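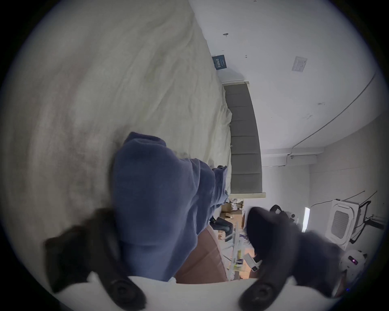 Andau hand gripper kit, anyone used it for cloth?
Forum > Grippers and end effectors > Kits and reviews

fettle96
Started July 9, 2023
I've had the Andau hand-held kit for three weeks and I'm trying to decide whether to keep it. It's the two-finger one with the camera on the body and the soft black pads. I'm recording demonstrations of bedroom jobs, mostly picking clothes and towels up off a bed and folding them. Thick things are fine. Thin cotton is where I struggle, as the pads are broad and I end up pinching the duvet cover along with whatever is lying on it.

Has anyone fitted different pads, or is it down to how you hold it? I can still send it back, less 34 pounds for carriage.

mossbank
We've got two of them. Come in lower and flatter than feels natural and go for a fold that's already standing up. If you push straight down you will get the bedding every time. Dark cloth on a white sheet is the easiest thing to start on, and the footage is easier to check afterwards as well.

The pads pick up lint. Wipe them with a damp cloth before each session or the grip changes over the day.

tallow_lane
I sent mine back. The hardware is decent enough, but the wide lens bends everything near the rim and the calibration file that came with it was no good. I did my own with a printed board and lost a whole afternoon. At that price I shouldn't have to.

The Penry is dearer but it arrives calibrated and the fingers are narrower. For cloth I'd have the Penry.

mossbank
I've used the Penry too and I don't agree. Narrow fingers let a towel slip once there's any weight hanging off it. For socks and handkerchiefs, yes. For a full-sized towel I would take the Andau.

As for calibration, which firmware did you have? Ours came up right first time, both units.

tallow_lane
Whatever was on it in October. I didn't update it.

mossbank
That was the old one. The update replaced the lens file.

fettle96
Mine is on the new one and straight lines look all right after correction, so I don't think that's my trouble. I tried the low approach last night on a thin pillowcase and got it seven times out of ten, which is better than before. I was going in far too steep.

Another question. Is the upload service worth paying for? They want a monthly fee for sorting and trimming the clips.

Utlow_user
I used it for one batch of 1000 clips. It threw out 96 of them, mostly for motion blur, and I agreed with nearly all of those when I went through by hand. It was slow, though — four days. If you only do one kind of job you can write your own script and save the money.

It doesn't check whether the fold is any good. It only looks at the picture quality and the tracking.

tallow_lane
So you pay monthly for a blur check.

Utlow_user
Blur, lost tracking, and it trims the dead time at each end. I wouldn't pay for it all year round. One month when you have a pile of clips to get through, then cancel.

pinhinge
Coming back to pads, Tudham do a thinner silicone pair that fits the Andau fingers. Part number 1861. You undo the fastener at the base of each finger and the old ones lift off. They mark easily and they're a bit shiny, but they'll take a single layer of cotton. I swap back to the originals for towels.

Check the opening width after you change them. Mine needed resetting in the settings menu, otherwise it reads as closed when there's still a gap.

fettle96
Thanks, I hadn't seen those. I've ordered a pair and I'm keeping the kit for now. Will post the pillowcase results with both sets of pads.

mossbank
Please put the opening width figures up as well if you get a minute.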